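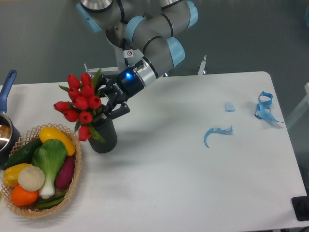 Früh wach, noch vor sechs. Kopfhaut juckt nicht mehr, das ist schon mal was. Gestern hatte ich nach dem Waschen zum ersten Mal nicht das Gefühl, dass oben am Scheitel alles spannt. Ich schreibe das auf, damit ich beim nächsten Termin etwas Genaueres sagen kann als »geht so«.

Stand der Dinge: seit dem letzten Färben kein Ammoniak, kein Blondieren, nur noch Auswachsen lassen. Der Ansatz ist jetzt so breit, dass man ihn von der Seite sieht. Grau ist er weniger, als ich dachte. An den Schläfen ja, hinten fast gar nicht. Am Wirbel steht ein Büschel ab, das sich mit nichts anlegen lässt.

## Vormittag, Termin bei Heather

Um zehn im Salon. Heather Forsyth hat mich selbst drangenommen, Anderson war noch mit einer Dauerwelle beschäftigt. Sie hat sich die Längen lange angesehen und dann gefragt, womit ich wasche. Ich habe Niletti gesagt, das Shampoo in der großen Flasche. Sie meinte, für die Kopfhaut sei das in Ordnung, für die Spitzen zu stark, ich solle es nur oben einmassieren und beim Ausspülen durchlaufen lassen. Das mache ich seit Jahren falsch, ich habe immer alles auf einmal eingeseift.

Dann Schnitt. Ausgemacht waren zwei Zentimeter, es wurden mehr. Die blonden Enden waren an manchen Stellen durchgebrochen, sie hat mir eine Strähne gegen das Licht gehalten, und da sah man es deutlich. Also runter damit. Jetzt liegt es knapp auf der Schulter. Ungewohnt, im Nacken zieht es. Stufen wollte ich keine, vorne hat sie trotzdem ein wenig abgeschrägt, damit der Übergang zwischen Ansatz und Rest weicher aussieht. Das war richtig so.

Die Tönung haben wir besprochen und verschoben. Ihr Vorschlag: in den Längen einmal mit einem kühlen Braun drüber, ohne den Ansatz anzufassen, dann wächst es ohne harte Kante heraus. Dauert mit Waschen und Föhnen den halben Nachmittag. Ich habe mir Bedenkzeit erbeten. Beim letzten Mal hieß es auch »ganz sanft«, und danach hatte ich tagelang rote Stellen hinter den Ohren. Heather will vorher einen Test in der Armbeuge machen, das hat der andere Salon damals nicht getan.

Gezahlt mit Trinkgeld, dazu die Haarkur von Jistero mitgenommen, 200 ml für 25 Euro. Teuer. Sie soll aber lange reichen, eine walnussgroße Menge pro Wäsche.

Auf dem Rückweg Ewan Dalgleish vor der Bäckerei getroffen. Er hat nichts gemerkt. Erst beim Verabschieden hat er gefragt, ob ich eine neue Brille hätte.

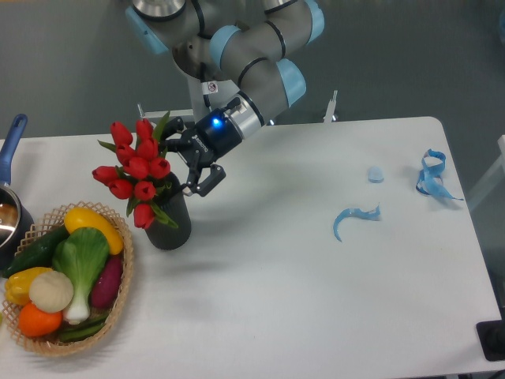

## Nachmittag

Badschrank ausgeräumt. Weggeworfen: zwei angebrochene Packungen Farbe, das Silbershampoo, von dem alles lila wurde, eine eingetrocknete Spülung und den Lockenschaum, der schon beim Umzug mitgekommen ist. Behalten: das Niletti, die Bürste mit den Naturborsten, den breiten Kamm, das Öl. Vom Öl kommt künftig nur noch ein Tropfen in die Spitzen, sonst sieht es bis zum Abend strähnig aus.

Das Glätteisen habe ich in den Keller gebracht. Wegwerfen wollte ich es nicht, es war nicht billig, und vielleicht will es Christos' Tochter haben. Ich frage ihn nächste Woche.

Die Kur gleich ausprobiert. Haare nass gemacht, mit dem Handtuch ausgedrückt, Creme in die Längen, mit dem breiten Kamm verteilt, sieben Minuten gewartet, lauwarm ausgespült. Riecht nach Mandel, nicht aufdringlich. Beim Kämmen danach deutlich weniger Ziepen. Ob das an der Kur liegt oder daran, dass die kaputten Enden ab sind, kann ich nicht sagen. An der Luft trocknen lassen. Am Hinterkopf wellt es sich jetzt, das kannte ich bisher nur von alten Fotos.

## Abend

Nach dem Essen noch einmal vor dem Spiegel gestanden. Bei Lampenlicht fällt der Ansatz kaum auf, bei Tageslicht schon. Damit kann ich leben. Mit zurückgebundenen Haaren sieht man die Schläfen stärker, offen weniger. Für einen Zopf reicht es gerade so, unten rutschen die kurzen Haare heraus. Haarklammern kaufen.

Für die nächsten Wochen:

- nur jeden dritten Tag waschen
- Kur einmal die Woche
- Föhn auf kalt, wenn es schnell gehen muss
- Test für die Tönung bis Ende des Monats, sonst lasse ich es ganz

Kopfkissenbezug gewechselt. Seitlich juckt es jetzt doch wieder ein bisschen, links über dem Ohr – morgen früh nachsehen.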